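Home Catalog Datasets Docs Contact

# Plevach Stationery Listings

Posted December 22, 2018 by the Plevach catalog desk

## What is in it

Plevach Stationery Listings is a set of product records for personal and business stationery: flat cards, fold-over notes, letter sheets, envelopes, calling cards and memo pads. Each record is one listing as it stood in the Plevach mail-order catalog, with the selling text, the sizes, the paper stock, the imprint choices and the price breaks.

The records come from three house lines:

- **Preda**: bordered and beveled correspondence cards, lined envelopes
- **Satum**: letter sheets and matching second sheets
- **Plikberg**: memo pads, desk notes and calling cards

The set was built to test product search and to check order forms against the printed catalog. It has also been used to train a small tagger that picks out paper sizes and ink colors from free text.

## Files

- `listings.csv` has one row per listing
- `prices.csv` has one row per quantity break
- `imprint.csv` lists lettering styles, ink colors and layouts
- `photos/` holds pictures in JPEG

`listings.csv` and `prices.csv` join on `item_no`. The imprint table joins on `style_code`, which is blank for items sold without an imprint.
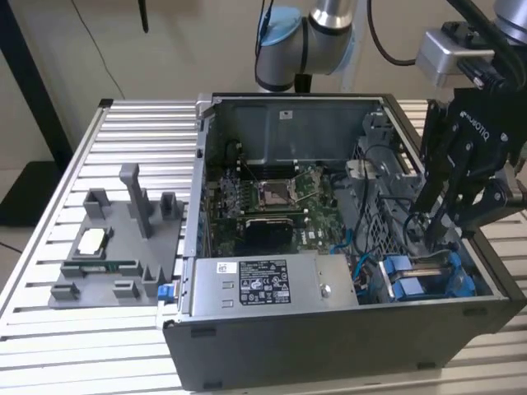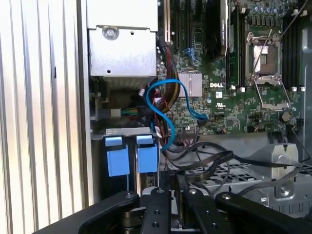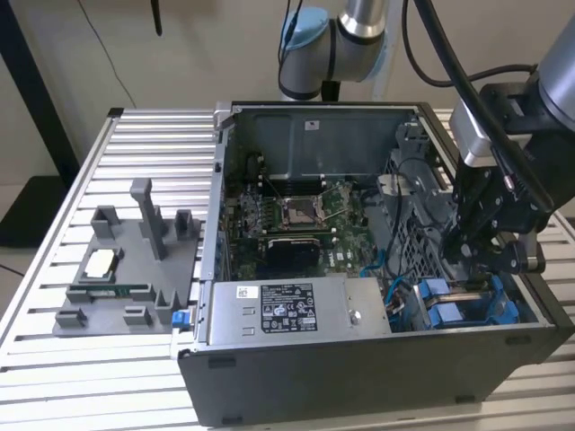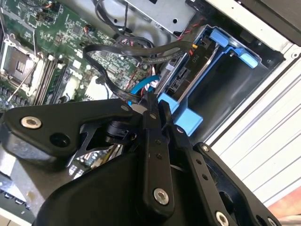
## Fields in listings.csv

| Field | Notes |
|---|---|
| `item_no` | Catalog number, kept as text. Some start with a zero. |
| `line` | Preda, Satum or Plikberg |
| `title` | Heading as printed |
| `body` | Full selling text, line breaks removed |
| `width_in`, `height_in` | Inches, decimal |
| `stock` | White, ivory, gray or blank |
| `border` | Border color, if any |
| `process` | Raised ink, flat ink, blind embossed or none |
| `min_qty` | Smallest quantity sold |
| `envelope` | Plain, lined, return address or none |

Sizes are for the finished piece. For fold-over notes this means the folded size. The flat size appears in `body` when the catalog gave it.

## Prices

All prices are in US dollars and do not include shipping or sales tax. Most items have 3 quantity breaks and the larger Preda cards have 6. The `unit_price` column was worked out from the set price and rounded to the nearest cent, so multiplying it back may leave you a few cents off. Use `set_price` for anything that has to match an invoice.

Sale prices are kept in `sale_price`. If that field is empty, the item was not on sale when the records were pulled in September.

Return address printing on envelopes is priced as its own row with `option = ra`. It was left out of the first release by mistake and the totals there were too low.

## Cleaning

HTML was stripped from the selling text. Fractions such as 6 1/4 were changed to decimals in the size fields and left alone in `body`. Duplicate listings that differed only by border color were kept as separate rows, each with its own item number.

We did not correct spelling. "Stationary" shows up in more than 40 listings and customers search for it that way too.

Names and addresses in the lettering samples were replaced with made-up ones. No customer orders are in the set.

## Known problems

- Satum second sheets have no border value even when the matching first sheet has one.
- The word "ecru" in older listings was mapped to ivory. The two stocks are close but they came from different mills.
- Ink color names changed between catalogs. Wine and claret are the same ink.
- Some calling cards have width and height switched. Check any row where height is greater than width.
- Foil stamping was dropped from the catalog, so those listings carry `process = none`.

## Versions

Version 2 adds the imprint table and the return address rows. Item numbers did not change, and code written for the first release should load it without edits as long as it reads columns by name.

## Use

Free for research and teaching. Please keep this file with any copy you pass along. The selling text may not be used to offer goods for sale. Corrections can be sent through the contact page with the item number in the subject line.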